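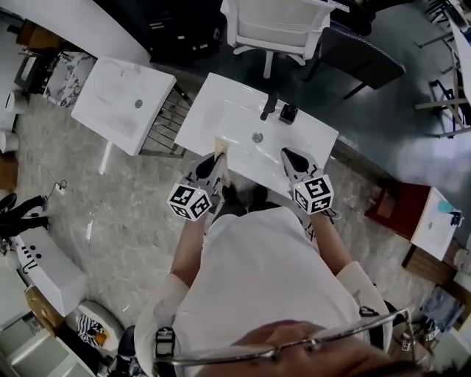 Spent most of this week on the tag tracker and not on the policy, which was not the plan. The handheld grippers get their pose from printed cubes, a fiducial on each face, and in theory a cube never lets you down because there's always a face or two pointing at the camera. In theory. Then you take it to a washbasin. White cubes with black squares on them, held over a glossy white bowl, a chrome drain in the middle, and the detector starts having opinions. Left hand pinching a scrap of something beige at the rim, right hand just resting on the other side, and it was the resting one that gave me the jitter.

So, notes, before I forget all of it again.

The symptom: replay a wipe demo in the viewer and one gripper flips. Looks fine, looks fine, rotates most of the way round for a single frame, looks fine. If you've done square tags you know this one already. Single flat marker seen close to head on, two poses explain the corners almost equally well, solver picks whichever is cheaper by a hair. With two faces visible it mostly goes away. With one face it's a coin toss.

What I had been doing: solve each face separately, average. Bad idea, I knew it was a bad idea in November when I wrote it, there's even a comment saying so. Averaging a right answer with a flipped one gives you a third thing that is nobody's answer.

What I do now: all visible corners from one cube go into one solve, using the cube geometry. If only one face is visible, keep both candidate poses and take the one closer to the previous frame. If there is no previous frame, hold both and wait for a second face to show up. Took an afternoon. Should have been an afternoon a long time ago.

Numbers, from the worst recording I've got: 1679 frames, 55 of them flipped with the old code, 2 with the new. Both of the leftovers come right after a dropout, so there's nothing sane to be close to. I could interpolate. Haven't decided. Interpolating over a gap while the hand is moving fast is how you teach a policy to go through the rim of the sink.

Second problem, the calibration. I had the Lomeck config loaded with the Mendetti intrinsics. Yes. For how long, don't ask. Everything was off by a smallish amount that got worse towards the corners of the view, and since the hands spend a lot of time low and wide I'd been blaming the tag print. Reprinted the tags, too. Lovely crisp tags. The loader now refuses to start if the lens name in the intrinsics file doesn't match the one in the session header. Ten lines of code, if that.

Third, the sync. Gripper width comes in on its own clock and I was matching by nearest timestamp, fine when both streams are steady, awful when one stalls. Around 10 recordings had the fingers closing noticeably before the hand got to the thing. You don't see it in the plots. You see it when you overlay the fingers on the video and they're shut on air. Now I estimate one offset per session from the open-close taps at the start and reject anything where the end taps disagree. Which means everybody has to do end taps. I have forgotten them twice already since making the rule.

Stosdale (the replay viewer, for those who don't read the older posts) got a small update to go with this. It draws a thin line between the two candidate poses whenever the solve is ambiguous, so you can scrub to teh bad bits instead of watching the whole thing. Also it no longer eats all the memory when you open a folder by accident. Still slow on startup. I know.

Not done:

Relative pose between the hands. Each one is good on its own now but the distance between them breathes a little when the head moves. Suspect the head pose, not the cubes. Want to try solving both cubes and the head motion together over a short window.

Exposure. White cube border against white basin is where the detector loses the quad edges. Auto exposure makes it worse every time the view swings from the dark counter top back into the bowl. Going to lock it and see. Might also try a gray border on the cubes, though then it's a new print and a new config and I've had enough of configs.

Cárdenas branch still isn't merged. It has the new action chunking in it and I don't want to retrain until the old demos have been re-run through the fixed tracker. That's running now, machine is loud, will check it in the morning and post the loss curves if they're not embarassing.

Oh and if you pulled the repo before this week, delete your pose cache. It won't invalidate itself. On the list.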